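식탁 하나를 오래 쓰는 법, 그리고 마룻바닥 이야기 조금

봄맞이로 집 안을 뒤집어엎고 나니 어깨가 뻐근하네요. 그래도 창문을 활짝 열어 놓고 식탁 앞에 앉으니 기분이 어찌나 좋은지, 오늘은 지난번에 댓글로 물어보신 밝은색 식탁 관리법을 한번 길게 풀어 볼까 해요. (길어질 거예요, 차 한 잔 옆에 두고 읽으세요!)

저희 집 식탁은 아이보리에 가까운 색이에요. 처음 들일 때 시어머니께서 "그 색은 사흘도 못 간다" 하셨는데 벌써 여러 해째 잘 쓰고 있답니다. 밝은 상판은 때가 빨리 보이니까 오히려 빨리 닦게 되더라고요. 김칫국물이 튀면 문지르지 마시고, 먼저 키친타월을 살포시 얹어 국물을 빨아들이게 하세요. 그다음 미지근한 물 한 컵에 주방세제 3방울을 풀어서 부드러운 행주로 바깥쪽에서 안쪽으로 모아 가며 닦습니다. 안에서 밖으로 닦으면 얼룩이 동그랗게 번져서 일이 두 배가 돼요. 마지막에는 꼭 맑은 물로 한 번, 마른행주로 또 한 번이요.

카레 자국은 조금 더 끈질기지요. 베이킹소다를 물에 되직하게 개어서 자국 위에만 콩알만큼 올리고 30분쯤 기다렸다가 걷어 내 보세요. 광이 나는 상판이라면 보이지 않는 아래쪽 귀퉁이에 먼저 시험해 보시고요. 제 친구 마흘렛은 급한 마음에 철수세미를 들었다가 그 자리에 화분을 올려놓고 산답니다. 원목에 오일만 먹인 상판은 베이킹소다 대신 물기를 꼭 짠 행주로만 닦고, 닦은 뒤에 오일을 얇게 덧발라 주는 편이 마음 편해요.

뜨거운 냄비 이야기도 빼놓을 수 없네요. 얇은 코르크 받침 한 장으로는 된장찌개 뚝배기의 열을 다 못 막아요. 저는 코르크 위에 두툼한 면 받침을 한 장 더 겹쳐 씁니다. 안 입는 청바지 다리를 네모나게 잘라 두 겹으로 박으면 아주 튼튼한 받침이 나와요. 재봉틀이 없으면 손바느질로 듬성듬성 꿰매도 충분하고요.

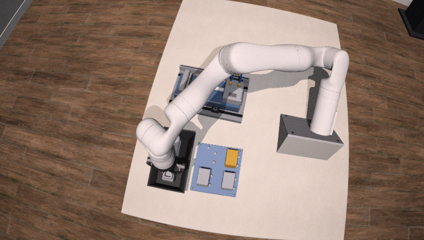

그리고 식탁을 닦을 때 은근히 잊고 지나가는 데가 가장자리와 상판 밑면이에요. 손이 제일 많이 닿는 곳인데 위에서는 안 보이니까요. 의자를 다 빼고 쪼그려 앉아서 손바닥으로 한번 쓸어 보세요. 끈적한 데가 꼭 있습니다! 저는 따뜻한 물에 적신 행주를 잠깐 대고 있다가 닦아요. 상판과 다리가 만나는 나사도 이때 같이 조여 주시고요. 너무 힘주어 돌리면 나사 구멍이 헐거워지니 손목에 살짝 힘이 걸릴 때 멈추시면 됩니다.

이제 바닥으로 내려가 볼까요. 나무 마루는 물을 싫어해요. 걸레는 꽉 짜서 물이 뚝뚝 떨어지지 않을 만큼만 촉촉하게, 그리고 나뭇결을 따라서 미는 게 요령이에요. 결을 가로질러 밀면 먼지가 틈에 끼어 버리거든요. 이미 낀 먼지는 못 쓰는 칫솔로 살살 긁어낸 다음 청소기 좁은 노즐로 빨아들이세요. 과자 부스러기가 많은 집이라면 이것만 해도 바닥 색이 한결 맑아 보일 거예요.

식탁 다리와 의자 다리에는 펠트를 꼭 붙여 주세요. 붙이기 전에 다리 밑을 소독용 알코올로 닦고 다 마른 뒤에 꾹 눌러 붙이면 훨씬 오래갑니다. 저는 이 과정을 건너뛰었다가 펠트가 하룻밤 만에 떨어져서 양말 바닥에 붙어 다닌 적이 있어요. 펠트에 머리카락이 엉기면 족집게로 뽑아 주시고, 눌려서 딱딱해졌으면 아깝다 마시고 새것으로 가세요.

마루에 얕은 흠집이 났을 때는 호두 알맹이를 반으로 쪼개 흠집 위에 문질러 보세요. 호두 기름이 스며들면서 하얗게 일어난 자국이 가라앉아요. 깊게 파인 데는 호두로는 어림없고, 마루 색에 맞는 보수용 왁스를 녹여 채워야 합니다. 왁스는 바닥보다 반 톤 진한 색을 고르시면 표가 덜 나요.

마지막으로 햇빛이요. 창가에 식탁을 두신 분들은 가끔 방향을 반대로 돌려 주세요. 저희는 9월에 한 번, 봄 청소 때 한 번 돌립니다. 화병이나 매트를 늘 같은 자리에 두면 그 모양대로 색이 남으니 그것도 이리저리 옮겨 주시고요.

다음번에는 나무 도마 냄새 빼는 법을 써 볼게요. 혹시 댁에서 쓰시는 좋은 방법이 있으면 댓글로 나눠 주세요, 저도 늘 배우고 있답니다.

2025년 4월 11일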